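Home | About us | What we test | Workshop diary | Contact

About us

Hello, and welcome to Drusance! I'm Bernadette Roussel, and I started this little outfit with Gwenaël Arnaud after a long argument over supper. He said machines would be doing our housework within a few years. I said he'd obviously never tried to change a duvet cover. We still haven't settled it, so we made it our job instead.

What we do is simple enough. We look at ordinary chores, the sort done in bedrooms and back rooms and small workshops, and we ask whether a machine could take them on yet. Quite a lot of it happens in rooms like the one in these two pictures, with a patterned bedspread and a clock propped against the wall.
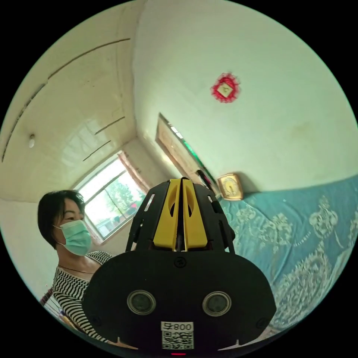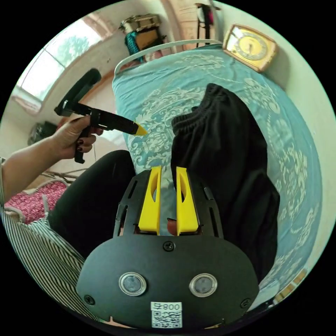

So, can they do it yet?

Some of it, yes. A machine that picks up the same part from the same tray all day long is old news, and small firms can rent one now. Gwenaël spent 4 months on the shop floor at Gajewski, who make drawer fittings, and came back very pleased with himself - the packing arm there hardly ever stopped.

Homes are another matter. Take a glue gun. You hold it at an angle, squeeze the trigger, watch the glue, ease off, and all the while your other hand is keeping two bits of something together. I can do that while talking on the phone (badly, but I can). I have yet to meet a machine I'd trust with one near a decent bedspread.

Clothes are my own pet subject. Cloth flops, it hides its own corners, and a pair of black trousers looks the same from nearly every side. We've kept notes on 186 folding attempts by machines so far, and I'd have worn the results of perhaps a third of them out of the house. Gwenaël says that's progress. I say he should iron his own shirts.

How we work

We keep a long list of chores called Brivden, named after the street where we had our first office. There are around 2,000 entries on it now, from threading a needle to wiping down a greasy hob, and each one gets a plain mark: yes, nearly, or not yet. We change the marks when we've watched the thing done for ourselves. A film on somebody's website won't do it, however nice the music.

We go back to the "nearly" pile every April, which is my favourite part of the year!

We don't sell machines and we don't take a cut from people who do. Small firms pay us to come and look at their work and tell them what's worth trying. If the answer is "keep doing it by hand for now", that's what we write, and we've lost a customer or two over it.

If there's a chore you'd like us to add, do write in. Somebody asked about untangling fairy lights last winter and I'm still thinking about it.

Recent from the workshop diary

- Clitorura: a daft name for a rather good sorting table
- Six weeks with a machine that pairs socks
- What Gajewski changed after our visit
- Why fitted sheets are still a "not yet"
- Your letters: hobs, hems and hoovering under the bed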